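Old phones get a second look in Satwood

SATWOOD -- The drawer where phones go to die is about to be emptied, at least on the streets around Vollari Hall. The spring phone drive opened there in May, and by noon on the first morning the folding table by the door had vanished under handsets, most of them black and all of them, according to their owners, "fine when I stopped using it."

The drive is run by Civent, a repair shop on Seneviratne Street that takes in unwanted smartphones, sorts out the ones worth saving and passes them on to people who need one. Last year it collected 900. The target this time is 2000, a figure the shop admits was chosen late in the evening.

Residents can drop off phones until 9 at night. Chargers are welcome if they are attached to something. A shoebox of mystery cables, of which the hall has already received several, is less welcome but will not be turned away.
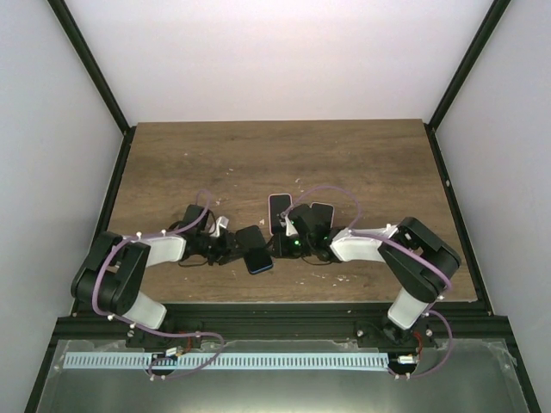 Lakmal Haque

Sorting is the slow part. One black smartphone looks a great deal like the next, and the colored edges are a help: a blue one and a pink one are easy enough to tell apart when three phones are bunched together on a wooden tabletop. After that it comes down to stickers, and the stickers come down to handwriting.

Each phone gets a number, a charge and a wipe. Owners are asked to sign out of their accounts before handing anything over, a request printed in large type on the flyer and in larger type on the door. Of last year's haul, 700 were fit to go out again. The rest were stripped for screens and buttons or sent for recycling.

Cracked glass is no bar to entry. Swollen batteries are, and anyone with a phone that has started to bulge should call the shop first -- and should probably stop keeping it in the nightstand.

The most common question at the door has been whether the photos can be rescued. Sometimes they can. Staff will try for a small fee, paid in advance, and one man who came in for his vacation pictures went home with a great many shots of a parking ticket.

Tablets are not being accepted this round. Neither are landlines, though two have been left on the steps.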